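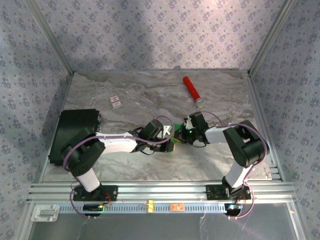
How slow should two arms move when they share one table? Slow enough that either one can stop before it reaches the other, and our new handover guideline sets a speed cap for exactly that stretch of the move.

News > Standards > Handover guideline

Products Guidelines Support Press Contact

Drondus publishes free good-practice guideline for two-arm benchtop cells

Lysenko, 2025-12-27 – I get to share something we've been working on since May, and I'm pretty happy about it! Today Drondus is releasing the Kutus Guideline, a short set of rules for anyone running a pair of small arms that pass parts to each other on one bench. It's free to download and you don't need to own anything of ours to use it.

We wrote it after going through 388 of our own stop reports. Most of them came from the same few inches of table, the spot where both grippers are on the part at once (if you run a cell like this, you know the spot). So that's where the rules are strictest.

The guideline says that inside the handover zone neither arm may go faster than 80 millimeters per second. The giving gripper holds on until the receiving one reports a grip. If that report doesn't come, both arms stop where they are and a person decides what happens next – no automatic retries.

There's a page on cables, too, and I'll admit I pushed for it. Leave enough slack for the wrist to turn all the way, run the loop on the outside of the arm, and check it by hand at full reach before the first powered move of the day. Both bases should be fixed to the same rail, with the bolts checked every 1,000 cycles. After 3,000 cycles, you redo the zone setup from scratch.

Loose items are allowed on the table as long as they're outside the marked zone and listed on the setup sheet. We argued over that one for weeks, and some of our customers will want it tighter. Tell us! Comments are open and we read them all.

Our Atach controllers will ship with the handover limits switched on by default starting next May. Owners of current units can load the same settings from the support page.

Recent news
Atach controller: updated setup sheet
Comment form for the Kutus Guideline
Marking a handover zone on a small bench
Drondus support hours in Lysenko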